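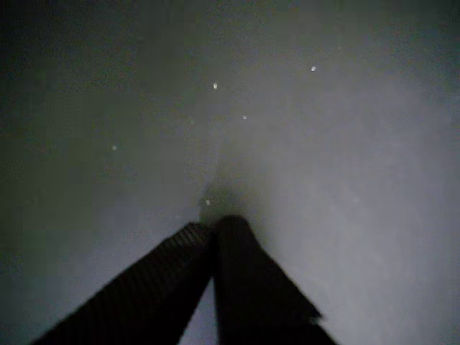 Orthorpe Singles and Takedowns, release 5

README

Orthorpe is a text dataset of news items about music releases and the disputes that follow them: videos taken down from hosting sites, claims over samples and beats, arguments over writing credits, withdrawn singles and re-uploads. The items come from entertainment blogs and small music sites that agreed to let us keep and share their archives. It holds written articles and hand-made labels. There is no audio and no video in it, and song lyrics longer than one line have been cut.

Last updated January 29, 2026.

Maintainers

Callum Carnegie looks after the files, the scripts and the releases. Adoración Sarmiento wrote the labeling guide and has the final say on label questions. Both can be reached through the issue tracker.

What is in the release

The release contains 700 articles. Each article is one line in articles.jsonl and has a matching line in labels.jsonl with the same id. The split file, splits.csv, assigns every article to train, dev or test. All articles about the same dispute are in the same split, so a model can't see the first report of a takedown in training and the follow-up in test.

The folder also has guide.txt (the labeling guide), sources.csv (one row per site, with the terms each site agreed to) and changes.txt.

Fields in articles.jsonl

id: a string, stable between releases. Ids of removed articles are not used again.
source: short code for the site, see sources.csv.
month: year and month of publication. We dropped the day because several sites overwrite it when a post is edited.
headline: as published, including capitals and any "WATCH" or "LISTEN" tag.
body: article text with paragraph breaks kept. Embedded players and social posts are replaced by the word EMBED.
dispute_id: shared by all articles on the same dispute. Empty for plain release news.
truncated: true if the site only gave us an excerpt ending in an ellipsis.

Fields in labels.jsonl

id: matches articles.jsonl.
type: one of the 7 types listed below.
claimant: the text span naming whoever makes the complaint. Can be empty.
respondent: the text span naming whoever it is made against. Can be empty.
stage: threatened, filed, removed, restored, settled or unknown.
stance: whether the article reports the claim neutrally, favors the claimant or favors the respondent.
notes: free text from the labeler. Often blank, sometimes long.

Dispute types

release: no dispute, a new song, video or album is announced
takedown: a video or track is reported or removed
sample: a beat, melody or recording is said to be reused without permission
credit: someone says they wrote, produced or performed and were not named
contract: label, manager or booking disagreements
name: two acts or projects using the same name
other: everything else, including feuds with no claim behind them

An article gets one type only. If a takedown was caused by a sample claim, label it takedown if the video is the main subject and sample if the music is. The guide has a page on this and labelers still disagreed on it more than on anything else.

How the articles were collected

The sites sent exports from their own publishing systems. We did not crawl. Two formats came in, a database dump and a folder of saved pages, and the script import_flerkex.py handles both. It is named after Flerkex, the archive tool that most of the sites use. Pages from the Urquijo group of blogs had their headlines stored inside the first paragraph, so for those the script splits at the first double space. It gets some of them wrong. If you find a headline with half a sentence attached, please open an issue with the id.

Near-duplicates were removed by comparing the first paragraph. Sites often rewrite each other's opening and copy the rest, so some overlap in the later paragraphs is still there.

How the labels were made

There were 11 labelers, all paid by the hour. Everyone could read English well and most followed pop, highlife, Afrobeats or Latin music already. Each article was read by two people working separately. Where they gave a different type or stage, Adoración read the article and picked one. Differences in stance were not resolved this way. The stance field keeps the first reader's answer, and the second reader's answer is in stance_b.

Labelers were told to go by what the article says. If they happened to know that a video came back online a week later, that was not to be used. A stage of "removed" therefore means the article reports a removal, and you should not use this dataset to find out how any dispute ended.

Known problems

Claims in these articles are claims. Many were made in interviews or in social posts and never went further. Do not treat a claimant or respondent label as a finding about anyone.

The word "copyright" is used loosely in the source articles, sometimes for trademark matters and sometimes for plain dislike of a video. The labels don't correct for this.

Solo singers are covered far more than bands, and performers more than producers or songwriters. Credit disputes are probably rarer here than in real life.

Stage names that are also common words are often missed by off-the-shelf name taggers. The spans in labels.jsonl were marked by hand and should be trusted over tagger output.

Excerpts (truncated is true) often lack a respondent because the name comes later in the full article. Leave them out if you are scoring span extraction.

Changes in this release

The type "name" was split off from "other". All articles previously marked "other" were read again in May.
The field month replaces date.
Hevotent asked for its articles to be removed, and they are gone from all files. Please delete older copies that contain them.
Fixed curly quotes that were read in the wrong encoding.
score.py no longer crashes on an empty claimant.

Running the scorer

python score.py --pred yourfile.jsonl --split dev

The prediction file needs id and type on every line. The other fields are scored if present. The script prints accuracy for type and stage, and exact match and token overlap for the two spans. Stance is not scored.

Terms of use

Research and teaching use is allowed. You may quote short passages in papers. Publishing whole articles again, on paper or on a website, needs permission from the site named in sources.csv. A few sites also ask for a link back, and this is marked in the column link_required.

Removal requests

If you run one of the source sites, or an article here is about you, open an issue or ask the site to write to us on your behalf. Send the article id if you have it. A headline is enough if you don't. Removed articles are taken out of the download first and listed by id in changes.txt with the next release.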